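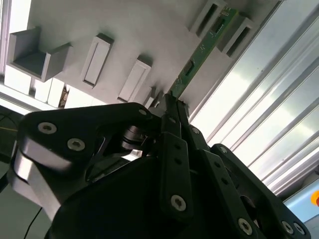
A long green circuit board, one end between two slotted holders.

I am 43 and I have homework. It's due at nine tomorrow morning, it concerns linked lists, and I've reorganized the spice drawer twice to avoid it.

The class is an evening one, Introduction to Programming, held in a room above the Dultunden library that smells of radiator. There are fourteen weeks of it and we are in week 5. So far I've learned variables, loops, functions, and how to say "interesting" in a thoughtful tone when my program prints nothing at all.

Our instructor is Clive Blackburn, who spent most of his working life writing payroll software and has the calm of a man who has seen every possible way to get a date wrong. He doesn't do slides. He types code on the projector, makes mistakes, and swears very mildly at them, and I've learned more from the mistakes than from the textbook. The textbook is by Ní Bhriain and runs to 330 pages. I like it fine, but every chapter starts with a story about a farmer sorting eggs, and by chapter four I had begun to worry about the farmer.

Last week was recursion. A function calls itself, and that one calls itself, and this goes on until somebody remembers to tell it to stop. I didn't tell it to stop. My program was supposed to count down from ten and it went cheerfully past zero into the negatives before falling over, leaving an error message 714 lines long. I read all of it. I think I expected a plot.

"Where's your base case?" said Clive, looking over my shoulder.

I said I was getting to it.

The woman next to me had hers working in six lines and was already adding colors. She used to teach piano, and she types like it.

We do our exercises in an online editor called Cinberg, which is free and mostly pleasant. It underlines your errors in red while you're still making them - a bit like having my mother read along. You can turn that off in the settings, under Appearance for some reason. I turned it off, handed in a program with a missing parenthesis, and turned it back on.

The final project is whatever we want, provided Clive approves it. Mine is called Odeo and it will keep track of which of my records I've lent out and to whom. My husband says a notepad would do this. He has also had my only Nina Simone album in his car since September, so I consider him a hostile witness.

Right now Odeo can add a record and list the records. It can't remove one. If you ask it to, it adds the record again, with confidence. I suspect the loop, and Clive suspects me.

Anyway, linked lists. Each item knows where the next one is and has no idea about anything else. I've got two of them pointing at each other at the moment and the third is missing. I'm going to make some toast and look at it again.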